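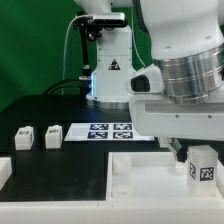 White cube, white tray.

The Harbor at Pandport

So my sister calls me in April and says she's clearing out the garage, do I want the harbor or is it going to the thrift store. I said what harbor. I knew perfectly well what harbor. I just wanted to hear her say it, after thirty years of her telling people we never had one.

Pandport was the big set that year. Postari made it, back when Postari still made things you could stand on without breaking them, and the lid said 380 pieces in a yellow star. There was a lighthouse with a crank, a customs house with a roof that came off, a dry dock, a ferry, a crane with a real string, and a whole bag of barrels and crates and fish. Our cousins had the Modeck castle, the one where the drawbridge fell off if you looked at it, and I remember feeling very sorry for them (for about one weekend, until I found out the castle came with a dragon).

We got Pandport for Christmas to share, and sharing is where it all went wrong.

I took the ferry. She took the lighthouse. That left everything in between, and we drew up a treaty on the back of the instructions in green marker. The customs house was hers in the mornings. The crane was mine unless I was being a jerk, and she got to decide when I was being a jerk, so you can guess how much I used the crane.

The ferry was called the Skov. It said so on the bow, on a sticker I'd put on crooked and then tried to peel off and straighten, so the S had a wrinkle in it forever. The Skov had a captain with a painted beard and one arm raised. You could put a lantern in his hand or a fish. I always went with the fish. He stood up there at the wheel waving a herring at people and I thought he was the greatest man alive.

Then one day in the summer, no captain.

I want to be fair about this. I was eight. I turned the living room over. I took the cushions off the couch and found a comb, and I shook out every boot in the hall closet. My sister sat at the top of the stairs eating cereal out of the box and watched me do it, and she didn't say one word, and that was my evidence. That was the entire case against her. She was too quiet and she was eating cereal.

I told my mother she'd stolen him. She said she hadn't. I said she'd thrown him down the storm drain. She said well maybe I will now, if I find him. And it went on like that, and at some point it stopped being about a little plastic guy and turned into how we talked to each other. She'd get a better bike and I'd say enjoy it, you know who can't enjoy it? I brought him up at her high school graduation dinner. I'm not proud of that one. My dad laughed so hard he had to leave the table, though, and I've kind of held on to that.

Anyway. I drove over. It's a long drive and I'd eaten a gas station burrito and wasn't at my best. She had the garage door up and there was the box on the workbench with the lid taped at all four corners, sun-faded on one side, so the sea had gone pink.

"It's worth money now," she said. "Somebody online is selling one for 400."

"With the captain?"

She gave me the look. "Sixteen years," she said. "I went sixteen years once without hearing about the captain. I really thought you were done."

"I was living in another state."

"I know. It was great."

We cut the tape with her house key. I don't know what I expected, but the smell got me, that old plastic smell with a little bit of basement in it, and I just stood there with the lid in my hands like somebody's grandmother. The lighthouse was on top. The crank still turned! It made the same noise too, a sort of tired cricket noise, and my sister said "oh" very quietly and took it away from me and turned it herself for a while.

We ended up on the garage floor. She's got a bad knee and I've got a bad everything, so getting down there took some planning. We didn't say we were going to set it up. She just put the lighthouse out on the concrete where the point would be, and I put the dry dock across from it, and then she moved the dry dock two inches to the left because it had always been two inches to the left, and she was right, it had.

The treaty was in there. Green marker, gone brown. I'd forgotten there was a clause about fish. Apparently all fish landed before lunch had to be declared at customs, and she was entitled to one in three. She'd signed with a drawing of a horse. I'd signed with my full name including the middle one, like a man buying property.

"You owe me a lot of fish," she said.

The customs house went down last. She'd always kept it shut up tight, with rubber bands around it so I couldn't get at her stuff, and the bands had melted onto the walls in sticky brown lines. I held the bottom and she worked the roof back and forth, and it gave all at once, and she went over backward into the recycling.

I looked in. I'd like to tell you I waited for her. I didn't.

There was the customs officer, at his desk. There was a barrel, and three of those flat little fish. And behind the door, standing up with his arm in the air, was my captain.

I couldn't even talk. I just pointed. Thirty years, my whole personality basically, and I sat there pointing like a bird dog.

She crawled over and looked, and her face did something I didn't expect. She went completely white and then she started going through her memory, you could see it, she was moving her lips. Then she picked up the treaty.

"Was it morning?" she said.

"Was what morning?"

"When you lost him. If it was morning, it's my customs house. You'd have had to bring him in to declare the fish."

And I was all set to let her have it, I had the sentence loaded. Only I could see it. I could see my own hand walking him up the little steps with his herring, because I'd landed a whole crate and I was trying, for once, to do it by the rules. I stood him behind the door to wait his turn. And then, I guess, lunch. And then she came along, put her roof on and her rubber bands around it and never opened it again, because I was accusing her of things and she wasn't about to let me search the place.

"He was in line," I said.

"He was in line," she said.

She got the laughing first. It was awful, it was that wheezing kind that runs in the family, and her husband came out to see if somebody was hurt. We couldn't explain it. She kept trying. She'd get as far as "the fish" and have to lie down.

I still haven't apologized, not in so many words. I bought her dinner. I got the check before she could see it, and I left the tip too, and on the way out I told her the crane could be hers in the evenings.

The harbor's on my dining table now, because we couldn't agree whose house it should live in and I had the bigger trunk. She's coming over next month to get it. She says it's six months at each place and she wants that in writing. I've already bought the green marker, and I've been reading over the fish clause, because one in three strikes me as pretty steep and I think I was pressured.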